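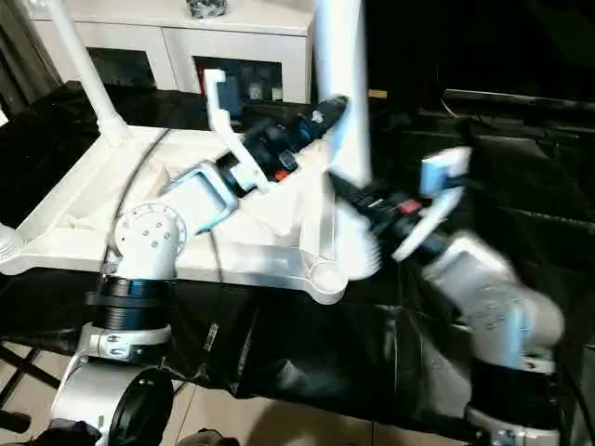
Bistine Makar Two-Arm Recording Kit
Item 3192-M
Sold by Bošković Equipment, Skirnville

Condition: new
Availability: built to order, ships in November
Price: on request

What it is

The Makar is a pair of arms with grippers, one head camera, a camera at each wrist, and software that writes everything a person makes the arms do into files you can train on. Bistine calls it "a complete path from demonstration to skill." We sell it and we like the hardware. We would not put it that way. The kit gets you recordings. Whether a skill comes out the other end depends on your task, your operators and how much bad footage you are willing to throw out.

We ran one in our own shop before agreeing to carry it. Our set came to 3,192 recorded attempts at tabletop jobs with light household things, the kind that crush, roll or fold when you grab them wrong. Everything below comes from that run unless we say it's the maker's figure.

What the brochure says, and what we got

The brochure says a new operator is productive in 20 minutes. Ours could move the arms by then. Their recordings from the first day were mostly hesitation, and a model trained on hesitation learns to hesitate. Plan on discarding early work from every new person. Lukian Mykhailiuk ran most of our sessions and deleted his whole first afternoon.

The brochure also says 800 examples will teach "most common handling tasks." We don't know what that sentence means, and when we asked, the reply was a longer version of the same sentence. With 800 of ours, picking up a single item from a familiar spot was decent. Anything that needed both grippers to agree with each other was poor.
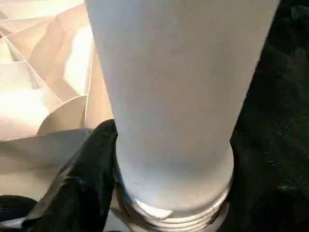
The wrist views turned out to be worth more than we expected. We had them down as an extra, and on our first few tasks we trained from the head camera alone. Contact was the trouble: from up high an arm often hides its own fingers, and the model was guessing at the last inch. Adding the wrist streams helped with that. It also made the files much bigger and the nightly copy slower, so price your storage before you price the arms.

In the kit

Two arms with grippers
Head camera and two wrist cameras
Operator controls, left and right
Recording software, one seat
16 spare finger covers
Cables and table clamps

Not in the kit: the table, the computer, lighting, and anyone's time. The last one is the big cost and it is missing from every comparison chart we have seen, including Bistine's.

Labeling

The software marks each attempt as success or failure from a button press at the end. People press the wrong button, or press "success" when they are tired and it was close enough. We rechecked a batch by hand and stopped trusting the button. Špela Stojanović now reviews every set before it goes to training, and we'd suggest you name a reviewer who didn't do the recording.
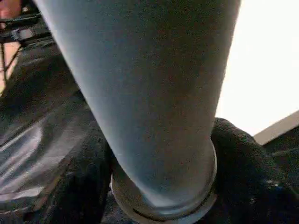 Do more recordings always help?

Only if they differ from the ones you have. We added a large block of attempts with the same objects in the same places and saw no change we could measure. A much smaller block, with items turned, tipped over and partly covered, did more good.

Can I mix data from this kit with data from other arms?

Bistine says so. We tried it once, with an older single-arm set, and the result was worse than the Makar data by itself. That may be our fault. Ask for a worked case with numbers before you count on it.

Warranty and returns

Arms and cameras are covered for a year. Finger covers are treated as wear parts. Opened software seats can't be returned, a policy we have argued about with Bistine and lost.

Buyer comments

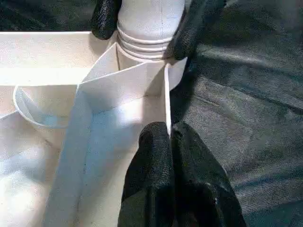
Sreekumar Lobo writes that the page is too hard on the 800 figure. His group got a usable two-handed task from fewer than that, but they kept one operator for the whole set and fixed the starting pose. He agrees about the success button and has taped a note over it.

Our answer: fair enough on the operator. We rotated ours, and it probably hurt us. A fixed starting pose gives a nicer result on the bench and we would like to hear how it does when somebody nudges the table.

Snežana Nikolovski asks whether the recording software can be bought without the arms. It can't at present. Write to the sales desk if you want to be told when that changes.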